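# Do fake tulips need anything in the vase to stay put?

Posted November 10, 2023 in Home & Decorating

I have a bunch of artificial red tulips and a dark ribbed vase. Every time I arrange them they slump to one side within a day. The Sondine store page says their "stem gel" fixes this permanently. A jar costs more than I paid for the tulips, so I have doubts. Has anyone used it and gotten the flowers back out afterward? I'd also like to know if the Petel glass beads are any different from the cheap ones.

**Answer 1** (accepted)

I wouldn't buy the gel. The stuff I tried (Plevent, not Sondine, but the label reads about the same) set hard, and "removable" meant twenty minutes with a butter knife. If you ever want to change the flowers or wash the vase, skip it.

Fake tulips slump for two reasons. The heads are heavy for the stem, and the wire inside usually stops short of the bottom. Tie the bunch loosely with floral tape a hand's width below the lowest flower, then bend the last inch of each stem outward so it braces against the inside of the vase. Dry rice in a sandwich bag works for filler. You want 500 grams for a medium vase, less if the neck is narrow. In a dark vase it won't show anyway, so I can't see what you'd be paying Petel for.

Sverre Ekström

**Answer 2**

Just get the Maddocks foam, works great!!

> Works great for how long? Mine crumbled by spring and there was green dust all over the shelf.

**Answer 3**

The tape advice is fine, but I don't believe the rice part. 500 grams is a lot in a small vase and you end up with the flowers perched on top of it. I'd try the bent stems first and only add weight if the whole thing tips.

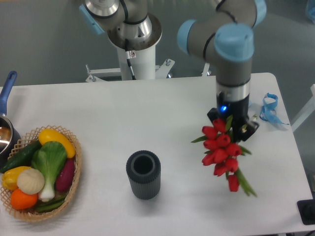
Also, put them in as one bunch. People feed them in one at a time because that's how you do real ones, and the leaves snag and drag everything sideways. Hold the lot near the top, lower it in, then pull the leaves up and out. If one tulip still hangs below the rest, its wire is probably bent, and no gel or bead is going to straighten that. Warm the stem with a hair dryer on low before you bend it back. I'd test one first, some of the cheap coatings go sticky.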